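Plurkberg Adopts New Winter Salt Rules for Streets, Lots and Public Buildings

December 20, 2025

The City of Plurkberg has put new rules in place for the use of road salt on city streets, in city parking lots and at the entrances of public buildings. The rules apply to city crews and to private contractors working on city property. They remain in force through the end of the winter season and will be reviewed in August.

Under the new rules, the Department of Public Works will set the amount of salt for each route according to pavement temperature. Until this season, crews used one setting for all storms and adjusted it by hand when conditions were severe. Last winter the city spread 2,945 tons of salt on 331 lane miles of street. The department has not set a fixed tonnage limit for the current season, and officials said that no limit is planned.

"The level of service on main roads does not change," said Caroline Mohamedi, Director of Public Works. "Hospital routes, bus routes and the hills on the north side will be treated first, as they have been for many years. What changes is how much material goes down, and when."

The department has been concerned for several years about chloride levels in Nzioka Creek, which receives storm water from the downtown area and from most of the Ruvwood neighborhood. Chloride does not break down in water, and ordinary storm drain filters do not remove it. Readings taken by the department show that levels in the creek stay raised well into the summer, long after the last storm.

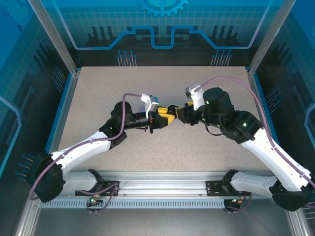
Salt also has a cost on land. The department lists damage to bridge decks, curb edges, door frames and street trees among the repairs it connects with heavy use. Several young trees on the Ruvwood side of the creek were replaced this year after failing to leaf out in spring, and the soil in those planting beds has been changed.

Changes on city streets

Main roads will be treated with salt brine ahead of a storm when the forecast calls for snow and the pavement is dry. Brine is salt already dissolved in water. It leaves thin white lines on the road and stays in place better than dry salt, which tends to bounce toward the curb. Brine will not be used when a storm is expected to begin as rain.

When the pavement is colder than 15 degrees Fahrenheit, plain salt works slowly. On those days crews will plow first and then use sand on hills, curves and the approaches to stop signs. Residents should expect packed snow to remain on side streets for longer periods during very cold weather. Drivers are asked to lower their speed and to leave added space behind plows.

Side streets will be plowed in the same order as before. The order was last revised when the Plimach Avenue extension opened, and the map on file at the Public Works counter is current. Residents who do not know which route serves their street may ask for it by address.

Snow emergency parking rules are the same as last year. Vehicles must be moved to the even side of the street once an emergency is declared. Vehicles left in place may be ticketed or towed at the owner's expense. Signs on Plimach Avenue that still show the former hours are being replaced, and in the meantime the hours stated in the declaration apply.

Changes for contractors

Contractors who clear snow on city property must now attend a training session before their first call of the season. Seven sessions have been held to date, and 79 operators have completed the course. One more will be offered at the Ruvwood garage in early January for firms that were not able to attend. There is no fee.

The course covers spreader settings, the storage of bagged and loose salt, and the records that must be turned in with each invoice. A record must show the location, the start and end time, the pavement temperature and the amount of material used. Invoices that arrive without these records will be returned. 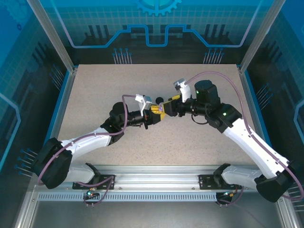
Loose salt must be stored on a hard surface and under cover. A tarp is acceptable if it is weighted on all sides and if no salt is exposed at the end of the shift. Piles may not be placed within 50 feet of a storm drain. The city will allow contractors until the middle of January to move existing piles, and inspectors will issue written notices during that period in place of fines.

Contractors may use treated salt, in which a liquid is added to help it work at lower temperatures, but must tell the department which product is in the spreader. Products that contain urea are not allowed at any city site.

Some contractors have asked whether the new rules change who is responsible when a person falls in a city lot. The City Attorney's office has advised that the duties in the existing contracts stay the same. A contractor who follows the training and keeps full records will be considered to have met the standard for the amount of salt used. Questions about insurance should be sent in writing to the contracts desk.

Public buildings

Entrances at city hall, the Ruvwood library, the senior center and the two recreation buildings are covered by a separate section of the rules. Building staff will shovel and sweep before applying any salt, and will use the measured cups supplied with each bucket. One cup is meant to cover ten sidewalk squares. Salt should be scattered with gaps between the grains. A solid white layer on dry concrete is a sign that too much has been used, and the extra should be swept up and returned to the bucket.

Buckets must be kept closed and stored inside the door. Outdoor boxes at the library and at the senior center have been taken out of use because their lids no longer shut. Replacement boxes have been ordered for delivery in the new year.

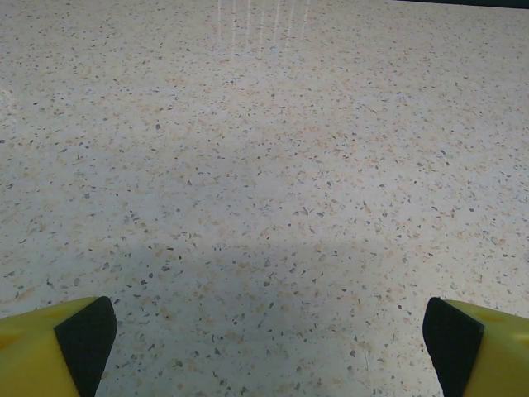

Indoor cleaning will be scheduled by the clock during storms, with a full pass of the entry floor every two hours while a building is open. The department had earlier asked staff to sweep when grit became visible, and found that this did not work equally well at all sites. On a pale, speckled floor such as the one shown, with its charcoal, peach and bluish gray flecks, salt and sand can be hard to pick out until they are felt underfoot. The same hours therefore apply to every type of floor, including the dark rubber tile at the recreation buildings, where white residue shows at once. Dry sweeping or vacuuming comes first, followed by a damp mop with clean water. Vinegar and other acids are not to be used on stone or on cement-based floors.

Mats at each main entrance will be lengthened where the room allows. Staff should turn or replace a mat when it no longer takes up water. Wet mats are to be hung in the service area, and not laid over heating vents.

Visitors are asked to use the mats and to report slippery areas to the front desk. Wheelchair and walker users who find that an entrance ramp has not been cleared may call the Public Works line from the building or from their vehicle, and the call will be handled ahead of routine requests.

What residents can do

The rules do not apply to private homes or businesses. Property owners must still clear the sidewalk in front of their property within 24 hours after snow has stopped falling. The city asks that they shovel early, use salt only where ice has formed, and sweep up what is left once the walk is dry. Salt that has been swept up may be used again.

Residents may collect one bucket of sand per household at the Ruvwood garage while supplies last. Proof of address is required, and residents should bring their own container and shovel. Sand is not available at city hall.

Reports of missed streets, uncovered salt piles or blocked storm drains may be made to the Public Works line at any hour. Callers should give the nearest address or cross street. During a declared snow emergency, reports about missed streets will be taken but will not be acted on until the first full round of plowing is complete.

Ms. Mohamedi said the department would publish the amount of salt used at the end of each month, along with the chloride readings from Nzioka Creek. The readings are taken at the footbridge below Plimach Avenue and at one point upstream of the city line. A full report for the season will go to the City Council in August, ahead of the bids for next winter's salt contract.

Printed copies of the rules are available at the Public Works counter and at the Ruvwood library. Large-print copies may be requested at either location.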